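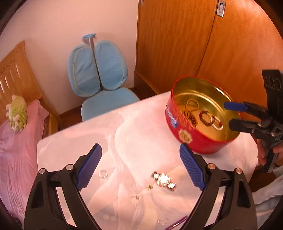 0. 시작 전 (마이크 확인, 물)

슬라이드 넘기는 리모컨 건전지 갈았는지. 지난번에 중간에 죽음.
화요일 저녁 7시 시작. 늦게 오시는 분 있어도 5분까지만 기다리고 그냥 시작.
유인물 맨 뒷장이 빈 목록표. 앞장부터 읽지 말라고 말할 것, 다들 읽느라 안 들음.

인사. 이름, 하는 일 짧게. 이사 견적 일 하다가 목록 쪽으로 넘어온 얘기는 한 문장만. 길어지면 안 됨.
오늘 제목 다시 읽기: "우리 집에 뭐가 있는지 아세요 - 집안 물건 목록 만들기"
질문 던지기. 어젯밤에 집에 불이 났다 치고, 안방 서랍 두 번째 칸에 뭐 있었는지 지금 적어 보세요. 1분 드림. 진짜로 1분 잴 것. 기다리는 동안 말하지 말기 (자꾸 말함).
몇 개 적었는지 손 들어 보게 하고. 다섯 개 넘는 분? 열 개?
보통 잘 안 나옴. 괜찮다고 말하고 넘어가기.

1. 왜 목록인가

세 경우만 얘기. 도난이나 화재 / 이사 / 부모님 댁 정리.
각각 물어보는 게 다름. 보험 쪽은 "있었다는 걸 보여 달라", 이사는 "몇 개 실었냐", 부모님 댁은 "이거 누구 거냐".

제일 많이 받는 질문이 부모님 댁 얘기. 여기서 시간 제일 많이 쓸 것.
바커르 씨 댁 사례 (에벌린 바커르 씨, 이름 써도 된다고 허락받음). 어머니 집 비우는 데 주말마다 가서 11주. 치우는 건 금방 했고 나머지는 남매끼리 전화하는 시간이었다고 함. 브로치 하나 가지고 2주. 목록이 있었으면 전화 한 통.
→ 청중 반응 보고 브로치 얘기 더 할지 결정. 웃으면 더 하고 아니면 패스.

물건값 얘기는 조심. 이 강연은 감정 강연 아님. "이거 얼마예요" 하고 뭘 꺼내시는 분 꼭 계심. 모른다고 하면 됨. 감정은 감정하는 분한테.

2. 어디서부터

집 전체를 한 번에 하려고 하면 주방에서 끝남. 정말로. 주방은 물건이 너무 많고 거의 다 목록에 필요 없는 것들.
순서 제안:
- 작은 것 먼저. 서랍, 상자, 깡통, 파우치
- 그다음 서류
- 그다음 가전 (모델명 스티커만)
- 가구는 마지막. 방 한 장씩이면 됨
- 옷은 웬만하면 생략, 코트나 한복 정도만

작은 것부터 하는 이유는 하나만 말하기. 작은 게 제일 잘 없어지고 제일 많이 싸움.

과자 깡통 얘기. 집집마다 있음. 뚜껑 열었는데 과자인 적 없음 (여기서 대개 웃음). 단추, 실, 목걸이, 안 쓰는 열쇠, 외국 동전. 첫 슬라이드 빨간 깡통 다시 띄우기. 구슬 장신구가 안에 들어 있는 거. 깡통은 깡통대로 한 줄, 안에 든 건 하나씩 한 줄. 제일 흔한 실수가 "깡통(장신구)" 이렇게 한 줄로 끝내는 거. 나중에 깡통은 있는데 안에 뭐가 있었는지 모름.

번호 매기는 법. 어렵게 하지 말기.
안방 = A, 거실 = B, 이런 식. 상자는 A1, A2. 안에 든 건 A1-1, A1-2.
번호 한번 붙이면 절대 재활용 금지. 버린 물건 번호는 비워 둠. 표에 구멍 나도 됨. 이거 두 번 말할 것.
스티커는 물건에 붙이지 말고 봉투나 상자에. 특히 도금, 가죽, 칠한 나무. 접착제 자국 안 지워짐. 하이두 씨(보톤드 하이두, 가구 수리하는 분)한테 물어봤더니 제발 마스킹테이프도 붙이지 말라고. 종이 꼬리표에 실로 묶으라고 하심. 실은 면실.

3. 한 줄에 뭘 쓰나

칸 여섯 개. 유인물 참고.
번호 / 이름 / 생김새 / 어디 / 누구한테서 / 사진 있음·없음

여기서 다들 칸을 늘리고 싶어함. 구입 연도, 가격, 상태 등급, 추억. 말릴 것. 칸이 많으면 빈칸이 생기고 빈칸 생기면 하기 싫어짐. 메모 칸 하나 정도는 허용.

생김새 쓰는 법이 제일 어려움. 연습 한번 같이 할 것.
나쁜 예: "예쁜 목걸이", "엄마 시계", "그때 그거"
나은 예: 색 + 재질처럼 보이는 것 + 모양 + 눈에 띄는 흠집
"처럼 보이는" 강조. 금인지 아닌지 모르면 "금색"이라고 쓰기. 진주인지 모르면 "흰 구슬". 나중에 서류로 쓸 때 "금"이라고 적어 놨는데 금이 아니면 귀찮아짐.

작년에 탈하 파라차 씨가 보낸 목록이 112줄이었는데 그중에 "반지"라고만 적힌 줄이 14개. 본인도 어느 게 어느 건지 모름. 다시 함. 두 번째 목록은 135줄로 늘었음, 묶여 있던 걸 풀었으니까. 줄 수 늘어나는 거 겁내지 말라고.
(파라차 씨 오늘 오신다고 했음. 오셨으면 눈 마주치고 양해 구하기. 안 오셨어도 흉보는 투로 말하지 않기)

누구한테서 칸. 기억이 확실하지 않으면 물음표 붙이기. "외할머니?" 이렇게. 물음표는 부끄러운 게 아님. 물음표 없는 틀린 기록이 제일 골치.
부모님 살아 계시면 이 칸만 들고 가서 여쭤보기. 한 번에 다 하지 말고 밥 먹고 나서 다섯 개씩. 녹음해도 되냐고 먼저 물어보고. 얘기가 옆길로 새면 그냥 두기, 그쪽이 더 재미있음.

4. 사진

전화기면 충분. 카메라 사지 마세요.
낮에, 창가에서. 플래시 끄기. 반짝이는 물건은 플래시 터지면 하얗게 날아감.
바닥은 단색. 무늬 이불 위에 가느다란 목걸이 놓으면 못 찾음. 수건 한 장 깔면 됨.
번호 적은 종이를 옆에 같이 두고 찍기. 이거 하나면 나중에 정리가 반은 끝남.
크기 알 수 있게 자. 자 없으면 신용카드는 쓰지 말고 (번호 찍힘) 동전.
한 물건에 두 장. 전체 한 장, 표시나 흠집 있는 데 가까이 한 장.
시계는 앞면, 뒤판, 버클 안쪽까지 세 장. 뒤판에 번호 새겨진 경우가 있음, 읽을 수 있게 찍혔는지 그 자리에서 확대해 볼것.

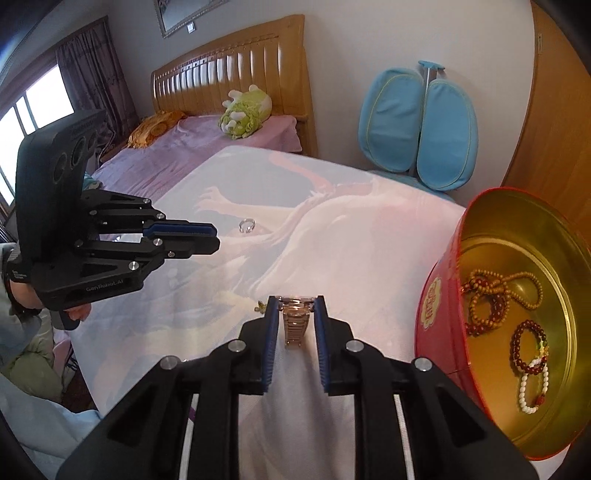

네모난 케이스에 로즈골드색 금속 밴드 손목시계, 침대 위.

→ 여기서 청중한테 이 시계 한 줄로 써 보라고 하기. 2분.
두세 분만 읽어 보시게. 고치지 말고 뭐가 빠졌는지만 같이 찾기.
자주 나오는 거: "금시계"라고 쓰시는 분. 색하고 재질 구분 다시 한 번.
네모난 케이스라고 쓰신 분 있으면 칭찬. 동그란 시계랑 바로 구분되니까.
브랜드 모르면 비워 두기. 추측해서 쓰지 말기.
앞면이 빛에 반사되면 숫자판이 안 보일 수 있음. 각도 조금 틀어서 한 장 더. 이거 시간 남으면 창가 가서 시범.

5. 어디에 보관하나

종이 하나, 파일 하나. 둘 다.
종이는 집 밖에. 불 났을 때 목록도 같이 타면 소용없음. 형제 집이나 믿는 친구 집.
파일은 그냥 표 파일. 멋진 앱 필요 없음. 앱 쓰고 싶으시면 쓰셔도 되는데 꼭 내보내기 되는지 확인. Limireo 쓰시는 분이 몇 분 계신데 표로 내보내기 메뉴가 설정 안쪽에 숨어 있음. 설정 - 내 자료 - 보내기. 사진은 따로 받아야 함. (화면 캡처 준비해 놨는데 슬라이드에 넣었나? 확인)
파일 이름에 "최종" 쓰지 않기. 최종, 진짜최종, 최종2. 다들 아실 것.
사진 파일 이름은 번호로. A1-2 한 장, A1-2 뒤판. 이러면 끝.

목록을 누가 볼 수 있는지. 비싼 물건이 어디 있는지 다 적힌 종이임. 냉장고에 붙이지 마세요. 단톡방에 올리지 마세요. 가족 단톡방도 좀 생각해 보시고.
금고 비밀번호, 통장 번호는 이 목록에 쓰지 않기. 다른 종이.

6. 이사할 때

이사업체 목록하고 우리 목록은 다른 것. 업체는 상자 개수, 우리는 물건.
상자에 적는 건 세 면. 위에만 적으면 쌓았을 때 안 보임.
귀중품은 짐차에 싣지 말고 직접 들고 가기. 계약서에 보통 귀중품 제외라고 써 있음. 어디에 써 있는지는 업체마다 다르니까 읽어 보시라고.
Akirbridge 창고에 맡겼던 쿠르투아 씨 얘기 (실뱅). 접시 상자 하나 안 왔는데 상자 번호랑 안에 든 거 사진이 있어서 통화로 끝남. 옆 칸에 있었음. 이 얘기 짧게. 저번에 너무 길게 해서 질문 시간 없어짐.
푼스카 쪽으로 이사하신 분은 날씨 때문에 나무 가구가 갈라졌다고. 도착하면 바로 사진 한 번 더 찍기. 전후 비교가 있어야 말이 됨.
보관함 업체 이용할 때는 습기. 종이류는 바닥에 놓지 말고 팔레트나 벽돌 위에.

7. 부모님 댁 (제일 길게, 20분까지)

말 꺼내기 어려움. "정리하자" 하면 버리자는 소리로 들으심.
"적어 두자"가 나음. 또는 "이거 얘기 좀 해 주세요".
처음 가는 날은 하나도 안 치우기. 적기만. 버리는 얘기 입 밖에 내지 않기. 이거 어기면 다음에 문 안 열어 주심 (농담처럼 말하되 진담)

파루키 씨(주바이다) 방식 소개. 형제 넷이 각자 목록 복사본을 받아서 갖고 싶은 것에만 표시, 서로 안 보여 주고. 나중에 맞춰 보니 겹친 게 의외로 적었음. 겹친 것만 만나서 얘기. 나머지는 이미 정해진 거. 이 댁은 겹친 것 중에 제일 시끄러웠던 게 국자.
→ 국자 얘기에 보통 공감 많음. "우리 집은 절구" "우리는 재봉틀" 이런 말 나옴. 두세 분 받고 끊기.

갖고 싶다는 사람 없는 물건. 이게 훨씬 많음. 죄책감 얘기 살짝. 사진 찍고 보내는 것도 방법. 너무 심각해지지 않게.
기부할 곳은 먼저 전화. 그냥 가져가면 안 받는 품목이 있음. 매트리스, 유리장, 오래된 백과사전 세트는 거의 다 거절.
Niazi 중고 장터에 내놓으실 분들, 사진 배경에 주소나 우편물 안 나오게.

약, 총포류, 오래된 건전지는 목록 말고 따로. 약은 약국이나 보건소 수거함에 물어보고.
편지하고 일기. 읽을지 말지는 집마다 정하시고. 일단 한 상자에 모아서 "편지, 안 읽음" 하고 한 줄. 급할 거 없음.

8. 다시 안 하게 되는 문제

처음 만든 목록은 다들 잘함. 1년 뒤에 보면 그대로임.
날 정해 두기. 저는 5월. 겨울옷 넣을 때 같이 함. 한 시간이면 됨, 바뀐 것만 고치니까.
새로 들어온 물건은 맨 밑에 추가. 끼워 넣지 말기 (번호 꼬임)
나간 물건은 지우지 말고 줄 긋고 어디로 갔는지. "동생 줌", "팔았음", "깨짐". 몇 년 뒤에 찾느라 집 뒤집는 일이 없음. 저도 그래서 한 번 뒤집음. 찾던 건 제가 누구 준 거였음.

9. 질문 시간 (20분 남기기!! 지난번 7분 남음)

자주 나오는 것들 답 미리:

동영상으로 찍으면 안 되나 - 됨. 방마다 천천히 돌면서 말로 설명하며. 단 작은 물건은 어차피 따로 찍어야 됨. 동영상에서 서랍 속은 안 보임.
영수증 없으면 - 사진이라도. 그 물건 차고 찍은 옛날 사진, 잔치 사진 같은 거. 앨범에서 찾아보시라고. 보험 쪽은 보험사마다 다르니 본인 계약서 확인. 내가 장담하지 말 것.
배우자가 싫어하면 - 본인 물건만 먼저. 
아이들 물건 - 아이가 직접 번호 붙이게 하면 좋아함. 근데 스티커를 물건에 붙임. 감안.
책은 - 한 권씩 안 함. 책장 칸마다 사진 한 장. 책등 글자 읽히게.
얼마나 걸리나 - 작은 것만 하면 토요일 하루 오후. 서류까지면 주말 두 번. 집 크기 따라 다름.
도자기 밑바닥 도장 - 찍어 두기만. 해석은 나중에.
유언장 대신 되나 - 안 됨. 이건 딱 잘라서 말하기. 법 문제는 법률 상담 받으시라고.

10. 끝

숙제 하나만. 집에 가서 상자나 깡통 하나 열고 열 줄. 오늘 밤 안 해도 되는데 이번 주 안에.
유인물 모자라면 입구 책상에 더 있음. 파일로 받고 싶으신 분은 종이에 이메일, 글씨 크게 써 주세요 (지난번에 주소 반은 못 읽음)
의자 접어서 벽에 붙이고 가야 됨. 도와주시면 감사.
9시 전에 불 꺼짐, 질문 길어지면 복도에서.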